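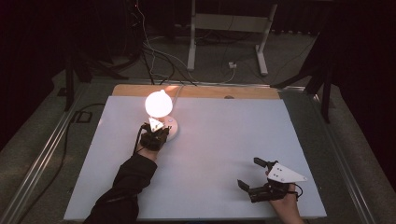 Birnell Globe Lamp with Socket Base: bench review
Reviewed by Quyên Đàm
Category: Table lamps
Supplied by: bought at retail

The Birnell is a small globe lamp on a round base with an outlet built into the base. It is sold as a bedside or desk light for people who are short of wall sockets. I bought one in June to replace an older Shezi globe lamp that had developed an intermittent switch, and used it for 18 days before writing this up. Testing was done on a flat white work surface, with a few nights on a nightstand.

Summary for those who won't read the rest: good light, good button, adequate cord, badly placed outlet. I would buy it as a lamp. I would not buy it for the outlet alone.

Specifications as printed in the leaflet

Light source: LED, 8 W, not user replaceable
Color: warm white, single setting
Control: push button on base
Outlet: one, combined pattern, top face of base
Outlet limit: 2 A
Cord: 1220 mm, fixed

The leaflet is a single folded sheet. It gives no figure for brightness and no color temperature in kelvin, and I don't own a meter I would trust for either, so both are judged by eye below. The outlet limit appears only in the last panel, in smaller type than everything else. It belongs on the front of the carton. A buyer who sees an outlet on a lamp base will assume it behaves like the one in the wall, and a 2 A limit rules out anything that heats.

Assembly

The lamp comes in two parts, globe and base. The globe seats on the hub in the middle of the base with a quarter turn. The first time, I stopped too early and the globe rocked when I pressed the button. The correct position is past a definite click, and the leaflet does not mention the click. If your globe moves when you touch the base, take it off and seat it again before concluding that it is faulty.

No tools are needed. The hub stands slightly above the rest of the base and collects dust around its foot, but the globe lifts off easily enough for cleaning. Unplug the lamp first.

Light

The globe lights evenly from top to bottom. I looked for the usual defects in this type of lamp: a dark ring where the globe meets the base, individual LEDs visible as dots, a bright patch facing one way. The Birnell has a faint darkening at the bottom of the globe, visible with the room lights off if you look for it. There were no dots at any angle I tried.

The color is warm. On a white surface it lays down a pinkish tint close to the base that fades with distance. On oak or walnut you would probably not notice. People who do color work should keep it off the desk. For reading a paperback at arm's length it is sufficient, for small print less so, and for soldering or sewing you need a directional lamp, a job the Birnell does not claim to do.

There is no dimmer. I regard this as the largest omission on the lighting side. At full output the globe is comfortable in a lit room and too bright beside a bed at 2 in the morning. The Estex model I tested last year had three levels and cost slightly less, though its lowest level flickered visibly. Between no dimming and bad dimming I prefer none, but a working low setting ought to be standard on anything sold for the nightstand.

The button 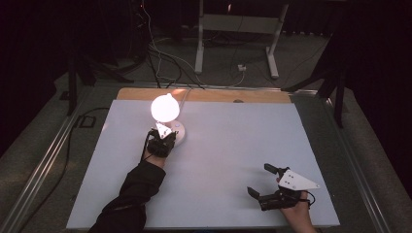 Travel is short and the action is firm, with a tactile bump before the contact closes. It does not click loudly. The lamp comes on with no delay I could detect and there is no fade-in. Pressing and holding does nothing different from a short press. Pressing rapidly several times in a row did not confuse it, a test the old Shezi fails now and used to pass.

Placement is on the top face of the base, out to one side, near the rim. This is the best decision in the whole design. The usual alternative is an inline switch on the cord, which ends up behind the furniture within a week. With a button on the base you put a hand down beside the globe and find it. The base needs to be turned so that the button faces you or falls to your right, otherwise you reach over the globe and the light is in your eyes.

The force needed is high enough that a light base would slide. This one mostly stays put. On bare, smooth surfaces a push from directly above is fine, while a push at an angle moves the lamp a little. The feet are soft pads and I would have liked them wider. On a cloth or a desk mat the problem disappears.

I tried the button with a fingertip, a knuckle, the side of the thumb and the end of a pencil. All of them worked. The raised face is low, and anyone with reduced feeling in the fingers may have trouble finding it in the dark. A small adhesive bump of the kind sold for appliance panels solves it.

The outlet
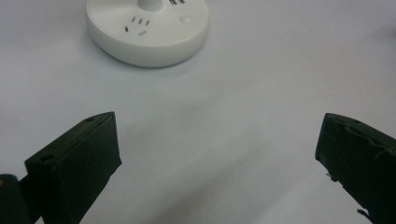 Slots are arranged in the combined pattern, so that more than one type of plug can be used in the same opening. Combined outlets are a compromise everywhere they appear. The contacts have to accept blades at different angles, and the grip on any single type is weaker than in a dedicated socket. I tried several plugs from the drawer. Flat two-blade plugs went in cleanly and held. Older plugs with slightly bent blades needed wiggling. Bulky chargers fit electrically and were unsatisfactory in every other way.

The reason is geometry. The outlet faces straight up, and the globe overhangs the base. A slim plug stands beside the globe with a small gap. A square charger body leans against the globe or stops before it is fully home. A plug that is not fully home leaves part of the blade exposed, so I consider those combinations unusable, whatever the leaflet implies. Measure your charger before buying.

The second objection to an outlet that faces up is that things fall into it. Dust, crumbs, a spilled glass of water. No cover is supplied. I keep drinks well away from this lamp and would not put it in a kitchen. Birnell could move the outlet to the side wall of the base in the next revision. The base is a thick disc with plenty of side wall to spare, and a plug entering horizontally would clear the globe entirely.

The outlet stays live when the lamp is switched off. I checked this with a phone charger. Most buyers will want it that way. It does mean the button is not a safe way to isolate whatever is plugged in.

Cord and placement
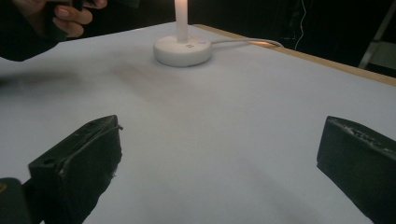

The cord is the part of this lamp that decides where it can go. At 1220 mm it reaches from a standard nightstand to an outlet behind the bed with a little left over, and it does not reach from the middle of a wide desk to the floor on the far side without being pulled straight. Set the lamp so that the cord leaves from the back and takes the shortest way off the surface. On a white top with a wooden edge, the thin white cord practically vanishes until it gets to the wood, where it stands out. A clip under the rim would tidy that up, and none is included. The cord is flexible and loses its packing bends in a day or so. The strain relief is short, and I would avoid folding the cord tightly against the base.

The small indicator light on the base deserves a note. It is bluish, and quite visible on the white plastic even with the globe lit. During the day it does no harm. At night I found the color a poor match for a warm lamp and covered it with a scrap of white tape, which cut it to an acceptable level without hiding it.

Cleaning and wear

The base has a matte top with shallow molded lines, and the lines hold grime. A barely damp cloth works on the flat areas, a dry soft brush in the lines. Keep moisture away from the slots. After 18 days there are no marks on the base and no looseness in the button. That is too short a period to say anything useful about service life, and the light source cannot be replaced, so when it goes the lamp goes.

Against the others

The Shezi has a nicer globe, a little larger, and a worse switch. No outlet. It gave four years of daily use before the switch became unreliable.

The Estex dims, badly. Its cord is longer than the Birnell's and it has an inline switch. For a lamp that sits across the room and gets turned on once in the evening, it is still a reasonable choice.

The Flatstead is a different sort of product, a heavy base with outlets and no light worth the name, but shoppers will see it on the same shelf. If power on the desk is the main requirement, buy the Flatstead and put any lamp you like next to it.

Ratings

Light quality: good
Control: very good
Outlet: poor with bulky plugs, acceptable with slim ones
Stability: good on cloth, fair on smooth surfaces
Cord: adequate
Documentation: poor

Recommended with reservations — specifically, for a nightstand with a phone charger that has a slim plug, in a room where the missing dimmer won't bother you. Mine is staying on the desk, button to the right, with the tape over the indicator.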